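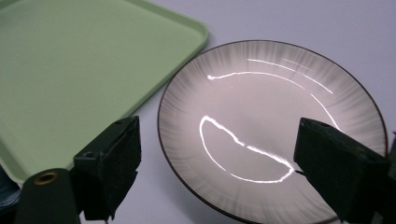

How to work out what a small public program really costs

If you have ever sat on a town board, or worked in a small county office, you have probably been asked what a program costs and answered with whatever number was printed in the budget. I did this for years. The budget line is a fine place to begin, but it is only the middle of the matter, and the rest of the spending spreads out from it in every direction. The plate at the top of this page is decorated a bit like that, with a plain flat center and all those gray-brown strokes running out toward the edge – and most of us only ever look at the center. In this guide I'll take you through the way I cost a small program now, one stroke at a time, using an ordinary spreadsheet and nothing fancier than addition and division.

What you need before you start

Get hold of the adopted budget, the year-end spending report (they are never the same, so please don't use one when you mean the other), a list of the staff who touch the program, and whatever count your office keeps of the people served. You will also want an hour or so with somebody who does the daily work. I usually bring pastries.

For the numbers below I'll use the Closetgate voucher, a winter clothing program in the town of Valderrama that I helped review. It is small and simple, which makes it a good one to learn on. Each household that qualified got one voucher worth $50, to be spent on coats or boots, and 554 vouchers were redeemed.

Step 1. Write down what you are costing

One sentence will do, and it should name the program, the place and the period. Ours said "The Closetgate voucher in Valderrama, one season, starting in October." You would be surprised how many arguments that sentence saved us later, when people wanted to fold in the summer shoe drive, and then the school supplies, and then a bus pass scheme that I had never even heard of.

Step 2. Start with the direct spending

This is the money that would not leave the building if the program didn't exist. For us it was the vouchers themselves: 554 times $50, or $27,700. Then came printing and postage, which the year-end report put at $1849. Add them and you have $29,549. Put each item on its own row, with a note beside it saying where the figure came from. Do this even if you are sure you'll remember. (I was sure once, and spent most of an afternoon looking for a postage bill.)

Step 3. Add the staff time

Here is where that visit with the pastries pays off. Ask each person how many hours a week they give the program in a busy week and in a quiet one, and how many weeks of each there are. Multiply the hours by the full hourly cost, meaning wages plus payroll taxes and benefits. Your payroll office can give you that rate without telling you anybody's salary, if you ask nicely.

Don't go chasing minutes. If someone answers the phone about the program twice a month, leave it out and say in a note that you left it out.

Step 4. Decide on a share of the shared things

Rent, heat, software, the copier. There are clever ways of splitting these and I have tried several of them. For a small program I now take the program's share of total staff hours and apply that same share to the overhead. It isn't perfect, but you can explain it at a public meeting in one breath.

In our case the big shared item was Caltance, the case-tracking software the whole department uses. Somebody wanted to charge the full license to the voucher program, and somebody else wanted to charge none of it. The staff-hours share landed in between, and both of them could live with it.

Step 5. Keep one-time costs on their own

Setting up a program costs money that you won't spend again next year. List those costs in a separate block under the yearly ones. If you mix them together, the first year looks dreadful and the second looks like a miracle, and you'll end up congratulating yourself for nothing at all.

Step 6. Divide, and be careful what you divide by

Take your yearly total and divide it by the people, households or visits served. Using only the direct spending, our voucher came to $53.34 per household. With staff and overhead it was a good deal higher, as it should be. Always say which total you used.

Choose the count with care too. Valderrama had mailed 1000 letters, and an early draft divided by letters, which made the program look wonderfully cheap. A letter isn't a coat. We went back and used vouchers redeemed.

Step 7. Show it to someone who wasn't involved

We sent ours to the finance office in Drarnanetti, the next town over, and they found a row I had entered twice. I return the favor whenever they ask. Give your reader the spreadsheet itself as well as the summary, with the notes left in, and allow them a couple of weeks. Then fix what they find, put the date on the file, and save a copy that you don't touch again.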